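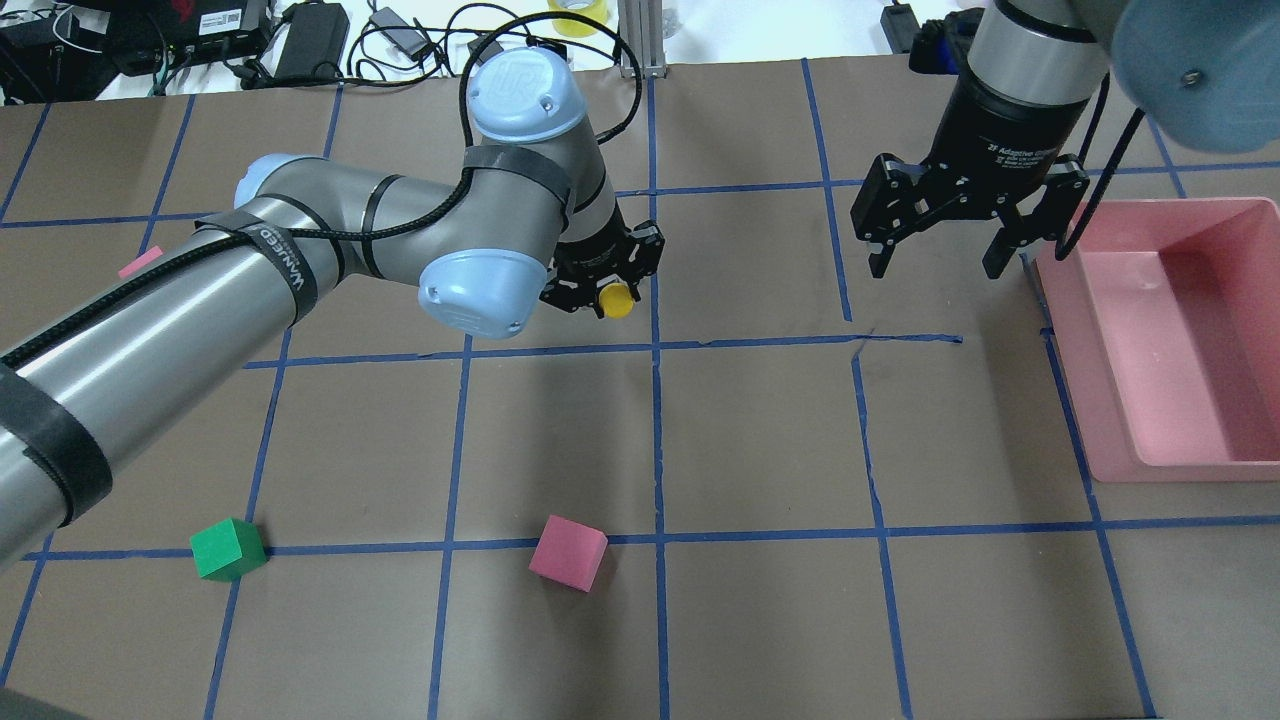

A reader's comment on the last page asked why demonstrations recorded one afternoon could not be mixed with the next afternoon's, when the arm, the blocks and the bin were all the same. Usually the paper has moved, or the person driving has changed habits. The tips below deal with both. They apply to guiding the arm by hand and to driving it with a remote handset, except where noted.

Laying out the table

Cover the table with brown kraft paper pulled tight and taped at the edges. Matte paper gives less glare than a bare white top.

Mark a grid in blue painter's tape. Snap chalk lines first if you need accuracy. For most pick-and-place work a grid laid by eye is good enough, provided it stays put. Where strips cross, press the overlap flat with a thumbnail. A raised corner will catch a fingertip gripper on a low approach.

Replace the paper between sets, never in the middle of one. Re-laying the tape shifts the cells, and starting positions written down as cell numbers stop meaning the same place.

Keep spray bottles and cups off the paper.

Placing the blocks

Write the starting cells on a card before the session. People left to choose for themselves drift toward the middle of the table.

Turn some blocks at an angle to the tape. A set recorded with every block square to the grid teaches a single wrist angle. In our Gramell set, 176 of 217 runs had the block square to the tape, and playback on angled blocks was poor until the set was rebalanced.

Put a few blocks directly on a tape line. Blue under the block changes the edge contrast for the camera.

Guiding by hand

Set the payload for the gripper before switching to freedrive. With a wrong value the arm sinks or climbs when released, and the drift goes into the recording.

Hold the arm at the wrist, above the gripper. Pushing on the fingers loads them sideways. Keep your head and shoulders out of the camera's view.

Driving by remote

Start at low speed and leave it there for the whole set. Changing speed between runs gives two populations of data under one label.

Pause briefly over the block, then descend straight. Close, wait for the fingers to settle, lift. Recordings with the close and the lift blended together were the main source of dropped blocks in the Plustitz trials.

Keep a stop button within reach of the free hand. Route the gripper cable with slack at the wrist and run the last joint through its full range once, watching the cable, before recording.

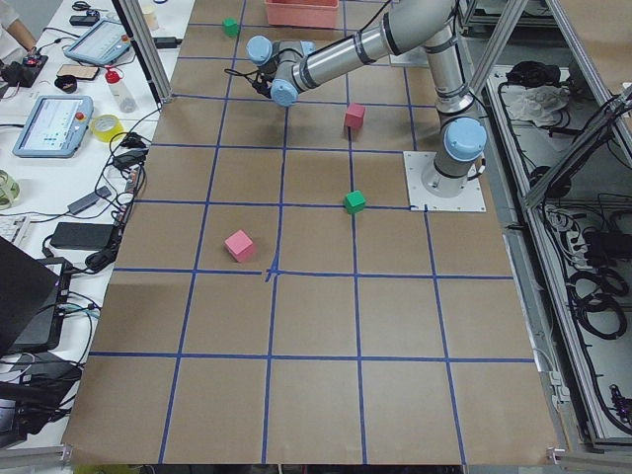

Arm extended over the taped grid, bin at the far end of the table.

Keeping the recordings

Delete failed runs only after they have been labeled. Useful labels are missed, slipped and wrong block.

Name files by set, cell and run. The Karamanlidis sheet template has columns for all of these and will hold 1075 rows before it needs splitting.

Play back 2 runs from each set on the real arm before clearing the table. Use reduced speed, with the same blocks in the same cells.

Drornen mounts: retighten the camera clamp in August or whenever the shop gets warm, then repeat the calibration.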